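Keeping the car fit to drive: my small-stuff list

I do most of my thinking about car care while parked and waiting for somebody. The dashboard is right in front of you, the light comes straight through the windshield, and every streak you left behind last weekend shows up. So I keep a little kit in the door pocket — two dry microfiber cloths, a soft paintbrush for the vents, and a tiny spray bottle of plain water with a drop of dish soap in it.

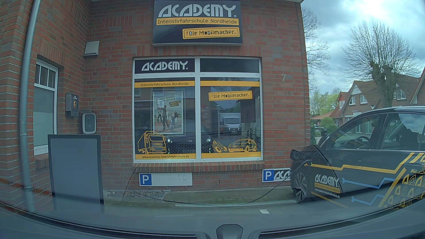
Why does the inside of my windshield look hazy even after I clean it?

Mostly it's a greasy film that comes off the plastics on warm days, and one damp cloth just pushes it about. Wipe once with the soapy cloth, then go over it with a dry one while the glass is still a bit damp. Do the inside in up-and-down strokes and the outside side to side, and you'll know right away which side a leftover streak is on!

My friend Mercedes Tello swears by newspaper for the second wipe. I tried it in June and got ink on the headliner, so I'm sticking with cloth.

For the dash itself, skip anything shiny. A dark dash with gloss spray on it throws a reflection up into the glass, and on a bright cloudy day (worse than full sun, if you ask me) you end up squinting the whole way down the street.

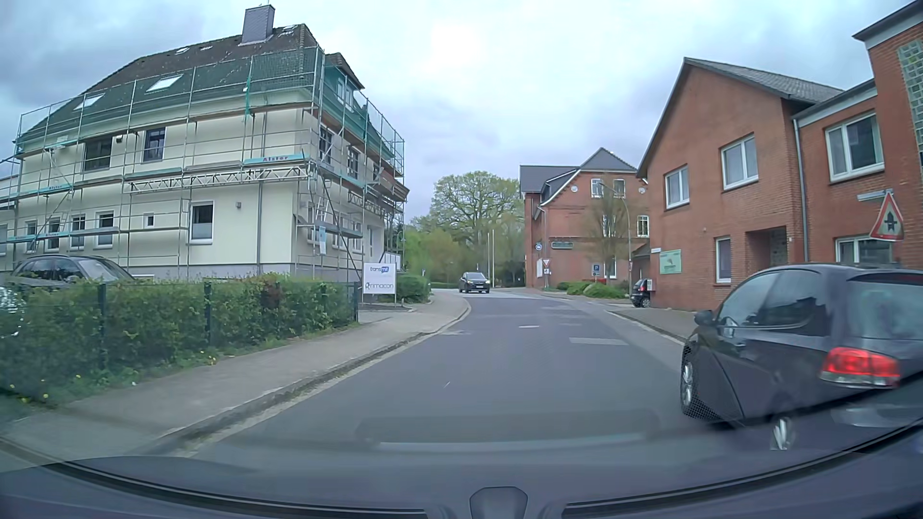 Same goes for those scented wipes, which left my steering wheel slick for two days. Plain damp cloth, then dry, done. Oh, and wiper blades! Lift them and run a wet paper towel along the rubber edge until it stops coming away black. I do mine whenever I fill up, and I check the washer fluid while the hood is open.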